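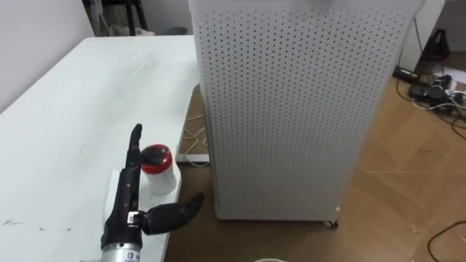

The hand at the table, seen from the robot's head camera.

Paid participants wanted: how do people judge a robot's reach?

The Cledgate study group is looking for 40 adults to take part in a study on humanoid robots and household objects. In an earlier study, 11 people watched the robot reach for small containers on a table. They often named the target before the hand arrived, but their guesses were worse when they saw only the head camera view. We want to test this result with more people.

What you will do

You come to our lab in Jurnport for one visit of 80 minutes. You watch short recordings, and press a key when you think you know which object the robot will take. After this you answer questions on paper. 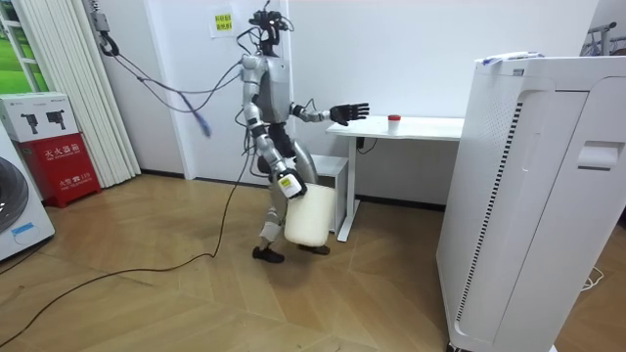 Who can take part

You must be 18 or older and read English well. Glasses are no problem. Experience with robots is not needed, but please tell us if you have it - we put these participants in a separate group.

The Jillard method, which we use for this study, compares the first guess of a person with the path of the hand.

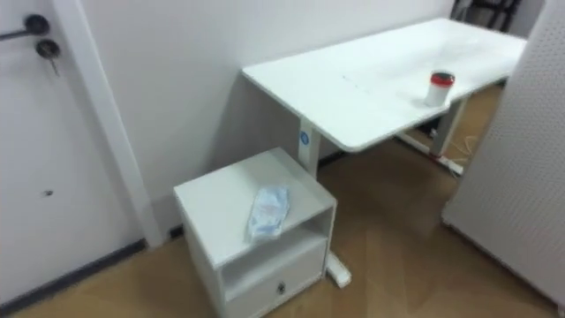

Our main question is how much the view changes the guess. Each recording is shown from one camera only, and you will not be told the target. Some start before any hand is visible, with only the container with the red lid on the desk, and you may already make a guess at this point. A wrong guess does not reduce your payment.

Payment and sign-up

You receive 12 dollars per hour, plus your bus fare. Visits take place in February. To sign up, write to the Zanetti Lab front desk with the subject "Reach study" and give two times that suit you.

Posted December 2024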